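January 25, 2018

So the Kerero kit has been living on my table for almost three weeks now, and I owe a few of you a proper write-up. Short version for the impatient: I like it, I'm probably keeping it, and the instructions are terrible.

Background, for anyone who doesn't follow my every purchase. Kerero is a hand-held gripper you squeeze yourself. You do a job with it, over and over, the recordings go up to the company (Traltevance), and they send back a trained routine you can load onto a small arm. I don't own the arm yet! I'm on the plan where you buy the hand tool and pay for training as you go. The kit was $898 with shipping, and before anybody writes in, yes, I know what else I could have bought for that. My brother has already sent me a list.

It comes in a plain cardboard box with foam inside, plus a little bag of spare screws and a folded sheet that covers charging, pairing and the warranty. For anything about how to hold the thing you have to go to the website, and the page I needed was in German for the first four days. I wrote in, and Damian Wysocka from support fixed the link the same afternoon and sent me the English version as an attachment. Very nice man. He also told me the tightness of the squeeze is adjustable with the small hex key, which is on neither page.

Setup took me 40 minutes, most of it spent updating the software. After that you choose a task. They have starter ones (stack the blocks, put the pen in the mug) and I did those the first weekend and got bored in the usual way, so I moved on to kitchen-ish things. I went with a drinking glass, some brown powder and a big white plastic cup that narrows at the bottom and sits right in the mouth of the glass. Glass is slippery, you can see straight through it, and I'd read that cameras hate it. If the kit was going to fall over anywhere I wanted it to be while I could still send it back.
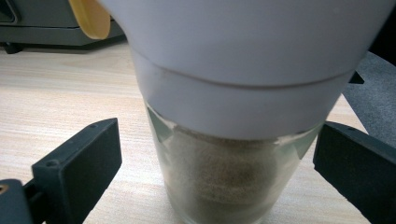

The first thing I had to unlearn was rushing. With my own hand I'd grab a glass without thinking about it, but with the Kerero you line up first, one finger on each side with a bit of space, and then you close. If you come in crooked, one finger gets there early and shoves the glass along the table. I shoved it along the table a lot. The help page wants you to pause before you squeeze, and I thought that was fussy until I got my first report back and it had flagged nearly every one of my takes as "approach too fast" (their words, and they put it in red).

I did 70 takes of the glass job over two evenings. The software suggests more than that, but my thumb had opinions. The trigger spring is on the stiff side, and it's the one thing I'd change about the hardware if they let me. Carmela Vidal, who got hers back in the fall and is the reason I wanted one in the first place, wraps the grip in tennis racket tape. I tried it and it helps a bit. She has also done something like five times as many takes as I have, so I'd trust her over me.

The fingers themselves are better than I expected from the pictures on the order page. They're plain, dark and blocky, with screw holes in them, and I had them off and back on again in a few minutes. I was worried about scratching the glass and so far I haven't. They do pick up dust like crazy, so I keep a damp cloth handy.

About clear glass: I asked Damian whether I should be using something less see-through, and he said to mix it up, do some takes with one glass and some with another, and change the light if I could. I did one evening with the overhead lamp and one with just the window and a desk light. I can't tell you which went better, the report doesn't break it down that way, which annoys me. I'd love a column for "lighting." If anyone from Traltevance is reading, please, a column! 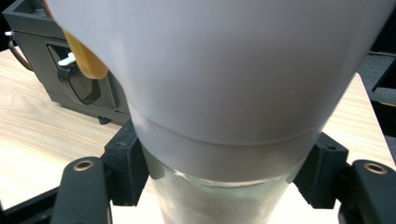

*Fingers on both sides of the glass, white cup on top. You can see the brass inserts too.*

Those inserts are a small thing, but I was really happy to find them. I had a cheaper gripper from Kälin before this one, and on that the screws went straight into plastic, so by the third time I'd swapped the fingers the holes were mush. I've changed the Kerero's fingers quite a few times now and everything still tightens up the way it should.

Money stuff, because I got asked. Training is charged by the job, and there's a storage fee after the first month that I missed completely when I signed up. It's small, but it's there, so go read the pricing page all the way to the bottom. You get a full year to download your recordings (366 days, says the contract, and I'd love to know who fought for that extra one). Returns are open for a month, and you pay the postage back.

Would I tell you to buy it? If you have an arm already, or know somebody who'll let you use theirs, then yes, I think so. If you're just curious, there's a rental for a weekend through the Lurngate shop, and I'd start with that. I kind of wish I had, if only to find out about the trigger.

Next up I want to try lids, the screw-on kind, and Carmela says I'll hate every minute of it. The arm is supposed to ship in May. Until then I'm going to keep recording and soaking my thumb in warm water. If you've got one of these and you've found a softer spring that fits, leave me a comment with the part number!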